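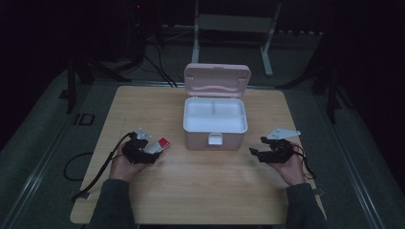 6 Sep 2022. Pink box, lift-out tray, carpet room

Box is the pale pink plastic one with the hinged lid. Deepak wants it as the standard small-parts box for the Skaltstead kits. I said I'd look at it properly before anyone orders more, and I'm still not sold.

The case for it, as put to me: the tray lifts out, so you get a shallow layer on top and the deeper space under it. Two sections at the back, one long one at the front. White inside, so small stuff shows up. Fine. All of that is true of any sewing box.

My doubts.

The tray. It is shallow. Long section takes pens and small cartons lying flat, but anything with a bit of height stops the lid closing. Nikola says people will learn what fits. They didn't learn with the Tisent drawers.

The latch. One small clasp, front centre. Aniela opened and shut hers 60 times over lunch and reports no change. I would want to see it after February, when the store room is cold and everybody yanks. Sixty is not a test.

The lid. Stays up by itself when flipped right back, I'll give it that. Wavy ridge on the inside of it: Lautaro thinks it stiffens the lid, Mawar thinks it's decoration. No one has asked the supplier.

Price. Gedomau quoted 372 for the first batch, delivery not included. El Khatib haven't answered. Don't agree to anything until they do.

Layout tried today, oak-grain table, box towards the far side with lid open:
- back left, small items
- back right, spares
- front, long things
- under the tray, whatever is used least

The last line is where I expect trouble. Things under a tray get forgotten. When we emptied the old boxes there were 13 dead batteries at the bottom of one of them and two people swore they'd never put any in.

Mawar suggests leaving the tray out altogether, in which case why are we paying for a box with a tray.

To do: measure the depth under the tray (I keep guessing). Chase El Khatib. Ask Deepak whether it has to be pink.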